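Progress report: table clearing and light shop chores
Period covered: May to August

## 1. Summary

The grant pays for one question to be answered plainly: can a machine of the kind now on sale do the small, dull jobs that take up staff time in cafés, canteens and homes, and do them well enough that somebody would leave it to get on with it? At the end of this period our answer is "some of them, on a tidy table". Picking up a cup and putting it in a tray is now fairly dependable in simulation. Putting it down the right way up is less so. Wiping, folding and restocking are a long way behind.

We are on budget. We are five weeks behind on the work at the Lombardi café and ask for one change to the plan, set out in section 7.

## 2. What we said we would do

The plan agreed at the start of the year listed four pieces of work for this period:

1. Build a simulated tabletop and run the cup-and-tray task on it until the results stopped improving.
2. Move the same task to the real arm in the Telby workshop.
3. Carry out a first visit to the Lombardi café and record how tables are cleared there at present.
4. Make a start on shelf restocking with the Dalar shop.

The first is finished. The second is under way. The third was done, but late. The fourth has been limited to conversations and a floor plan.

## 3. Work done

### Simulated table

The simulation took most of May. We kept it bare on purpose: a table, a tray, a cup, an arm. Earlier work by this team put too much on the table too soon, and when a run went wrong we spent days arguing over whether the cutlery, the lighting or the grip was to blame.

We logged 1,952 runs of the cup-and-tray task in total. The cup started in a different spot on each run, and in the later batches it also started on its side. The arm had to find it, pick it up, carry it to the tray and let go. A run counted as good if the cup ended up inside the tray and stayed there. Whether it was standing or lying down was noted separately.

Of those runs, 1,203 were good. The figure covers the whole period, including the early weeks, when the arm pushed the cup off the table more often than it picked it up. The final batch went a good deal better than the total suggests, but we have reported the whole so that the number can be checked against the logs already sent.

Of the good runs, 787 ended with the cup upright. That is the number we are least happy with. A café that washes its cups in a rack machine wants them placed upside down in rows, and a tray of cups lying at all angles has to be sorted by hand afterwards. The time saved at the table is then lost at the sink.

### Workshop arm

The real arm was delivered to Telby in June and fitted to its stand the same week. The first fortnight went on safety checks, the stop button and the guard rail. The insurer asked for a second stop button by the door, which was fitted.

We have completed 300 runs on the real arm so far. These were slow runs, with the speed held at a quarter of what the maker allows. The same faults turned up as in simulation, along with two new ones. The fingers slip on glazed cups when there is any washing-up liquid left on them. The arm also warms up over a morning, and its aim drifts by a few millimetres between the first run and lunch. We now re-zero it at 10.30 and again at 1 o'clock, and the drift has stopped being a nuisance.

### Café visit

The visit to Lombardi took place in July. One of us sat in for a full lunch and wrote down what was on each table when the customers left. The short version is that hardly any table looked like ours. There were napkins pushed into cups, spoons standing in glasses, sugar papers, half-eaten cake and a child's sock. Staff cleared most tables in one trip, stacking as they went and carrying the stack against the forearm. They also wiped with the other hand.

No arm we have looked at could do this. We don't think it needs to. The manager told us that the clearing itself is not the hardship; it is the emptying of full trays at the back, hour after hour, that people dislike and that gives them sore wrists. That is a narrower job and a far better fit for a fixed arm. It has changed our thinking about the second half of the grant.

### Shop restocking

We met Dalar twice. They run a small household goods shop and would like help with filling the lower shelves, where staff have to kneel. They have given us the floor plan and shelf heights. The aisles are narrow, and a fixed arm is no use there. Anything on wheels would have to be bought or hired, and there is no money for that in the present budget. We have not gone further.

## 4. What works and what doesn't

We were asked last time to say this in plain words and leave out the technical detail. These are our views at the end of the period.

**Picking up a single cup from a clear table.** Works. Misses are now rare in simulation and uncommon in the workshop.

**Carrying it to a tray.** Works, at a slow pace.

**Placing it neatly.** Works some of the time. The grip closes wherever it can, and the cup arrives at whatever angle that grip allows. To turn it upright the arm needs either a second grip or more room than the tray walls leave it.

**Two or more cups touching.** Poor. The fingers knock the second cup when reaching for the first.

**Glasses.** Not tried on the real arm. In simulation they behave like cups, which we do not trust, as real glass gives the cameras a lot of trouble.

**Wiping the table.** One afternoon's trial in the workshop. The arm spread the crumbs.

**Folding tea towels.** Dropped for this year. It takes several minutes per towel and the result has to be done again.

A member of the public seeing the cup-and-tray runs would probably say the machine works. A member of café staff who watched with us said it was slower than her nan. Both are fair.

## 5. Problems and delays

- The fingers supplied with the arm were the wrong size for an ordinary mug handle. Jikitz replaced them free of charge but it took three weeks.
- The Lombardi visit was put back when the café closed for work on its kitchen floor.
- The workshop was too hot to use on several afternoons. We moved the runs to the morning and have asked Telby about a fan.
- Six cups and a plate were broken. They were charity shop stock and the cost was small.
- The logs from one week in June were saved without the cup's starting position. We have kept those runs out of every total in this report.

## 6. Current stage of the work

The task being worked on at the moment is the tray placement, in simulation, with a white cup and a teal tray with sides. The tray was chosen to be close in shape to the tubs used for dirty crockery in canteens. The sides matter a great deal. On a flat tray the arm can come in low from any direction, but here it has to reach over the rim, hold the cup above the floor of the tray and let go without catching the wall.

Most of the remaining faults happen in that last short stretch. The cup is often carried in tilted, with its mouth to one side, and if it is released like that it tends to roll. We are trying two remedies. One is to have the arm stop above the tray and turn its wrist before going down. The other is to choose a better grip at the start, even if that means a slower pick-up. The first is easier to write and the second gives better results so far, although there have been too few runs to be sure.
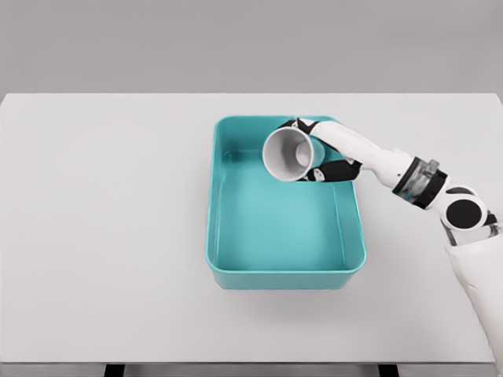
## 7. Change requested

We ask to move the money set aside for shelf restocking into a tray-emptying trial at Lombardi. In place of clearing tables among customers, a fixed arm would stand in the back kitchen and move cups from a full tub to a washing rack. The total stays the same.

The case for the change is that the job is repeated all day in one spot, away from the public, and staff have asked for it. The case against is that cups in a full tub touch one another, and that is one of the things the arm does badly. We would expect to spend most of the autumn on that alone. If it has not improved by the end of November we would report as much and return whatever is unspent.

Dalar have been told and are content to wait.

## 8. Next period

- Finish the comparison of the two ways of placing the cup.
- Repeat the better one on the Telby arm at half speed.
- Add a second cup to the simulated table, first apart from the other and then touching.
- Measure the tubs and racks at Lombardi and buy one of each.
- Agree with the café where an arm could stand without blocking the back door.

## 9. Money

Spending to the end of August is within the agreed amount under every heading except travel, which is slightly over owing to the extra trip to Lombardi. We can cover this from the small sum left under equipment. The new fingers cost nothing. The second stop button was paid for by Telby.

The full statement is attached separately. Receipts for the replacement crockery are with the July papers.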